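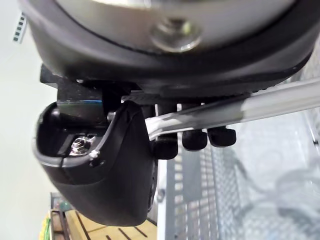
Figure 7. Bolt head recessed in a housing with a brushed-metal face.

7. Applying Helent Surface Cleaner

Helent is supplied as a concentrate and must be diluted before use on bare metal, painted metal or molded plastic. For glass and stone, use the Trilwood product listed in Section 9.

7.1 Preparing the solution

1. Put on gloves and eye protection.
2. Pour 645 ml of cold tap water into the mixing bottle.
3. Add one capful of concentrate.
4. Close the bottle and tip it slowly end over end until the color is even. Do not shake.
5. Write the month on the bottle label. Discard any solution left over at the end of the following month.

CAUTION: Do not mix Helent with bleach or with any product that contains ammonia.

7.2 Cleaning

1. Disconnect power from the item and let it cool to room temperature.
2. Remove dust with a dry brush. Work around bolt heads and along seams first.
3. Dampen a lint-free cloth with the solution. Do not spray the item directly.
4. Wipe brushed metal along the grain. On a circular face, follow the curve of the brushing.
5. Leave the solution on the surface for 300 seconds. Do not let it dry.
6. Wipe with a second cloth dampened with clean water.
7. Dry recesses with a cotton swab.

NOTE: A white film after drying means that the rinse was incomplete. Repeat steps 6 and 7.

NOTE: Matte surfaces may look darker for roughly an hour after cleaning. Check the finish again before applying a second coat of solution.

CAUTION: Do not use steel wool or scouring pads on any finish.

7.3 Storage

Store the concentrate upright between 40 and 85 °F. If it has frozen, thaw it indoors and check for lumps. Lumpy concentrate cannot be used.

Replacement caps and mixing bottles are sold together as Zavari kit 1341. Caps from the older Engelbrecht bottles do not fit and will leak when the bottle is tipped.

Section revised in November by Chantelle Botha.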